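# The Daseo folding table

I've sold a lot of tables over the years and the Daseo is the one I took home myself. It lives in our back room, where it gets used for folding the washing, cutting out patterns, the odd jigsaw and (when my sister's lot come over) overflow seating at dinner. It's a plain thing, light honey-coloured wood on top with a long streaky grain, and I like it more the longer I have it.

We stock it in one size, 1525 mm long, and it stands at a proper working height, so you're not bent double over a pile of T-shirts. If you've been folding on the bed until now, your back will notice the difference by the second load! The legs tuck under and lock with a simple catch, and the whole table slides in behind a wardrobe or down the side of the washing machine.

## What I use it for

Mostly laundry. I tip a load out at one end, work along and stack at the other. The top has a slight sheen and it's smooth enough that thin cotton doesn't snag, which was my big complaint with the Akau table we used to carry – lovely legs, rough edges, and it ate two of my good pillowcases.

Pierina Orlandini, who has the alterations shop upstairs from us, bought two and pushed them end to end for curtains. She did ask for a longer version. I've passed it on to the makers and I'll put it up here if they ever do one.

## Looking after it

- Wipe with a damp cloth and dry it off straight away
- Don't iron directly on it, put a folded blanket down first
- A bit of furniture wax every September keeps mine happy
- Check the leg catches have clicked before you lean on it

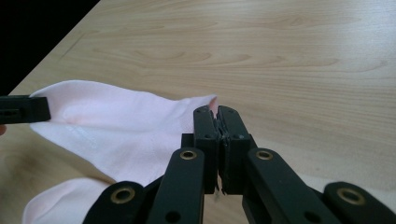
Will the colour come off on pale clothes? The top is sealed before it leaves the workshop, and I've had white and pastel things on mine for ages with no marks at all.

## Ordering

Quote item 751 when you ring or email. Delivery takes 7 days, and Petro Zakharchenko brings it to the door himself if you're local – he'll carry it upstairs too, if you ask him nicely. Spare leg catches are item 2544 and come as a pair.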